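Giving up the supermarket loaf

I stopped buying sliced bread in August. I hadn't planned to. The shop on our road shut for a refit, the next one is a bus ride away, and I had a bag of strong white flour in the cupboard that needed using before its date.

The first few loaves were poor. I used 900 grams of flour for each one, as that was the figure in the old leaflet that came with my mum's Herix mixer, and it was far too much for my tin. The dough climbed over the sides and burnt on the oven floor. I now use a bit over half that and freeze nothing.

What changed things was a flat dough. Yolanda Puma from my Friday evening class wrote out her method on the back of a handout. You mix flour, yeast, salt, oil and warm water, leave it for 60 minutes, press it out on a tray and bake it hot. There is no shaping and no tin. I put dried herbs on top, or whatever is left in the spice jars.

It took me a while to trust my oven. The dial says one thing and the shelf thermometer says another, and the back left corner runs hotter than the rest. I turn the tray round halfway through now. If you have an old Skolton like mine, I would get a thermometer before you spend money on anything else.

Costs are hard to work out fairly. Flour is cheap but the oven isn't, so I try to bake when something else is going in anyway — a tray of potatoes, usually. I wrote down what I spent for a few weeks and then lost the piece of paper.

Keeping it is the other question. A bread bin dries it out and the fridge makes it tough. I cut mine into squares once it has cooled and put them in a plastic box with a lid.

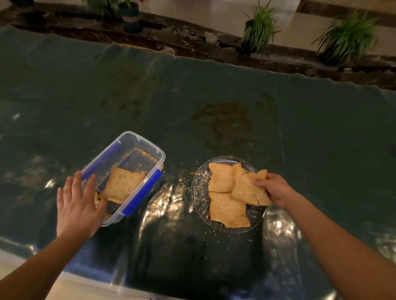
By the second day it wants warming up. A few minutes in a dry pan does it, and the grill is fine if you stand over it. After that I tear it into soup or blitz it for crumbs.

The shop has opened again, with a bakery counter where the newspapers used to be. I went in for milk and looked at the prices. I still buy rolls when people are coming round. Next I want to try rye, if I can find a small bag of it.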